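Unit 3: Variable stars, or why I keep making you draw light curves

OK, so last time we left off with brightness, and I promised we'd get to stars that won't hold still. I love this unit, so forgive me if I run on a bit!

A variable star is any star whose brightness changes as we see it from Earth. Sometimes the star itself is swelling and shrinking (a pulsating variable). Sometimes it's a pair of stars and one passes in front of the other (an eclipsing binary). Both give you a repeating light curve, and your job is to tell them apart by shape. Pulsators tend to rise fast and fade slowly. Eclipsing pairs sit nearly flat for a while, then drop, then come back up.

Your data set is the Makham list, which Etelka Gulyás put together for this course back when she taught it. There are 2476 brightness readings in it, spread over 3 stars. Please don't try to plot them all by hand (someone did, in May, and I still feel bad). Pick one star, take a stretch that covers at least two full cycles, and work with that.

Finding the period: mark two dips that look alike, read off the dates, subtract. Then check it against a dip much further along. If your period is off by even a little, the error piles up with every cycle, so the far dip will tell on you right away. 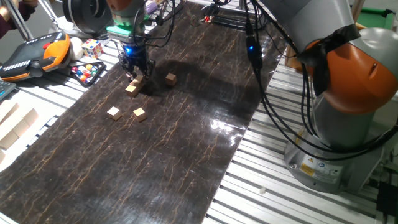
Once you have a period you can fold the curve, meaning you stack every cycle on top of the first one. A messy scatter of dots suddenly turns into a clean shape, and I still get a kick out of it every time. If yours stays messy, try doubling the period before you do anything else. With eclipsing pairs people often mistake the shallow dip for the deep one and end up with half the real answer.

Heikki Suominen asked after class whether a star 1000 light-years away is varying "now." Good question! We're seeing light that left it a thousand years ago, but the spacing between dips comes through just fine, so your period still holds.

Folded plots are due 2025-06-27, on paper or in the Skastgate folder. Put the star's name and your period on the plot itself, with units.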